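Sermons Should Come With a Printout

My congregation in Tulano lost its paper bulletin in January, and I've been grumbling ever since. The bulletin was four pages folded in half. Hymn numbers, the reading, a prayer list, and on the back a summary of the sermon for anybody who drifted off or had to take a kid outside. Now there's a screen up front and a link.

I know how this sounds. I own a phone! I pay my gas bill on it. But I read the back page of that bulletin on Sunday nights for years, standing at the kitchen counter, and I can tell you I've opened the link twice.

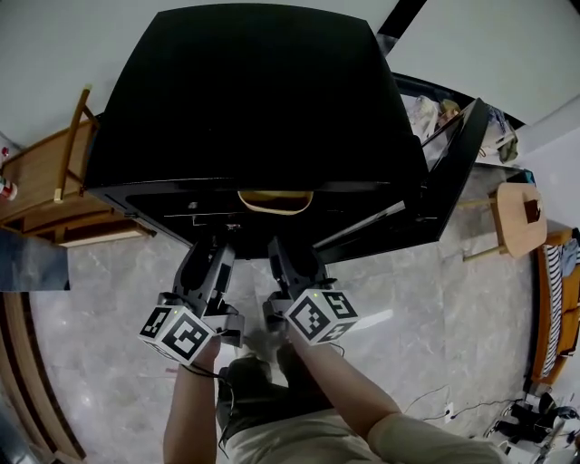

The argument for dropping it was money. Printing ran us 260 dollars a month, and the heating in the old hall isn't getting cheaper. Fair enough. Then again, we spent a good deal more than that on the screen, and the screen can't be mailed to the folks out past Daller who haven't made it to a service since the fall. They used to get theirs in an envelope with a stamp on it. Some of them kept a stack.

What bugs me more is what it did to the preaching. When a sermon had to be boiled down to half a page by noon the day before, it had to have a point. I've sat through a few lately that wandered from Jonah to parking to somebody's vacation and back to Jonah, and I couldn't have told you at lunch what I'd been asked to believe or do. I don't blame our minister (a good and tired person) — a deadline just does a lot of work for you.

The church over in Lobo still prints. They have maybe a third of our people and they run theirs off on a copier older than my car. I went to visit one week, and an usher handed me a warm sheet of paper and said good morning, and I was happier than I'd been in my own pew in ages. Part of that was the good morning, I'll admit. The bulletin gave our ushers something to do with their hands, and a reason to look each person in the face. Ours mostly stand by the coats now.
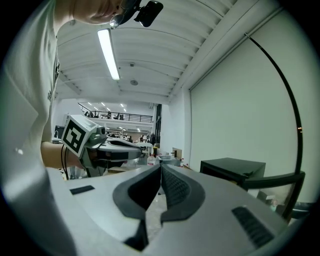 A gripper at work, with someone in glasses leaning in.

I'm not asking to get rid of the screen. The big lyrics are great for people who can't hold a hymnal, and my own eyes aren't improving. I'd just like 403 dollars put back in the budget to get us through to summer, with a smaller run than before — one sheet, one side, black ink. There's a print shop in Folen that will do 1,000 sheets at a time if we supply the paper. Put the summary on it and the names of the sick. I'll fold.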